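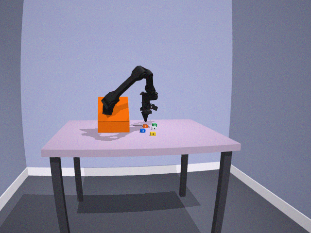
So I've finally done it. After seven years of paying for Plolau, I cancelled my cloud storage on Sunday night and moved the whole lot over to Pirnano, and I've been meaning to write it up before I forget how annoying the middle bit was.

The reason, if you missed the emails, is the price. Plolau have scrapped the old family plan (the one that let five of you share a single pot of space) and replaced it with something called Plolau Together, which costs more and gives each person their own little allowance. My mum uses next to nothing. I use masses. Under the old plan that all came out in the wash, and under the new one I'd have been forever deleting holiday videos while she sat on acres of empty space!

I did look at Sirlow first. Razia Jatoi has been going on about it for ages and I can see why, the phone app is lovely and the search finds things I'd given up on. But there's no proper desktop sync on Linux yet, only a web uploader, and it fell over twice on my photo folder. Pirnano has a plain old sync client that sits in the corner and gets on with it. Ugly icon, mind you.

Moving the files was slow but painless. Moving the shared folders was a different story. Plolau exports them as separate zip files with names like "share-part-b", and the dates on everything inside were reset to the day of the export. Salim Athumani left a comment on my last post pointing me to a setting called "keep original times", hidden under Account, then Privacy (why Privacy?), and once I'd ticked that and run the export again the dates came through fine. Thank you Salim, you saved me a very grumpy bank holiday.

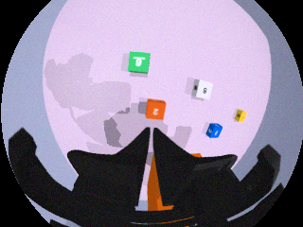
The green cube, with the white one lower down to the right.

A few odds and ends for anybody planning the same move. Shared links stop working the moment your Plolau plan ends, so send new ones out first. Pirnano won't take file names with a trailing space, and I had a shocking number of those. And if your calendar runs through Plolau as well, export it separately, it isn't in the main download.

Next job is the contacts, which are still stuck in there under a free account. I might try the Gunnlaugsson importer for that, if I can get it to recognise surnames.

Posted in: Tech bits, Moving house (digitally)

Last updated: 14 May 2026

This blog uses cookies to remember your comment details. By carrying on reading you're agreeing to that. OK / Tell me more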